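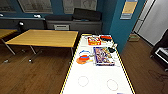
Tables are one of the oldest kinds of furniture, and most of them are built the same way: a flat top, and something underneath to hold it up. The flat part is called the tabletop. The parts that hold it up are the legs. A tabletop can be made of wood, stone, glass, metal or plastic, and it can be almost any color. A long white one works well for games and small toys, because bright things like a flat game box with a blue-purple border or a blue ring are easy to find on it. A light wooden top looks warmer, and it can sit on thin metal legs and still be strong.

## Why is a table flat?

Put a marble on a hill and it rolls down. Put a marble on a flat, level table and it stays where you left it. "Level" means that no side is higher than another. The Earth pulls everything straight down. When a table is level, that pull doesn't move things sideways.

You can check a table yourself. Lay a marble or a round pencil on it and let go gently. If it rolls the same way every time, the table leans a little. Try it in a few different spots.

## Why do most tables have four legs?

A table needs at least three legs spread apart if the legs don't have wide feet. With two thin legs it would tip over.

Three legs never wobble, even on a bumpy floor. All three always touch the ground. Four legs can wobble if one is shorter than the others, or if the floor has a dip in it. So why not use three all the time? Look at the corners. A rectangle has four of them, and if you lean on a corner with no leg under it, the table can tip. Four legs hold up all four corners.

Some tables stand on one thick post in the middle with a wide foot at the bottom. This is called a pedestal table. Your knees have more room, but the foot has to be wide and heavy.

## Feet and wheels

Look at the bottom of a table leg sometime. There is often a small cap or pad there. One kind is called a glide. It helps the leg slide without scratching the floor. Other tables have little wheels called casters, and some casters have a lock you press with your shoe.

At the Tanside Toy Library, Eduardo Sison moves the tables every afternoon at three. He taught the children to lift with one person at each end and to say "ready" before they start. They walk slowly — no running, even when the table is light.

## Edges

The edge is the part you bump into. Many tables have a strip along the edge called edging or trim. It covers the rough side of the board and keeps out water. A strip in a bright color, or in two colors such as yellow and black, also makes the edge easier to see.

## Sharing a big table

A long table has room for many people, but only if the things on it don't spread everywhere. Seul-gi Han's class keeps its games at one end and leaves the other end open for the next game. Here are the class rules:

- Open one box at a time.
- Keep small pieces away from the edge.
- Put the pieces back before you put the lid on.
- If you find a piece and don't know where it goes, give it to a grown-up.

The toy library has 900 games and puzzles, and last year 37 of them were missing at least one piece. Most of the lost pieces were found on the floor.

## Try it: build a table

You need a piece of cardboard, four paper cups and some small books.

1. Stand the cups upside down in a rectangle.
2. Lay the cardboard on top.
3. Put one book in the middle. Add more, one by one, until the cardboard bends.
4. Take off the books. Move the cups closer together and try again.

Did it hold more books? When the cups are close together, the cardboard between them is shorter, so it bends less. Now put a book on a corner that sticks out past the cups, and see what happens.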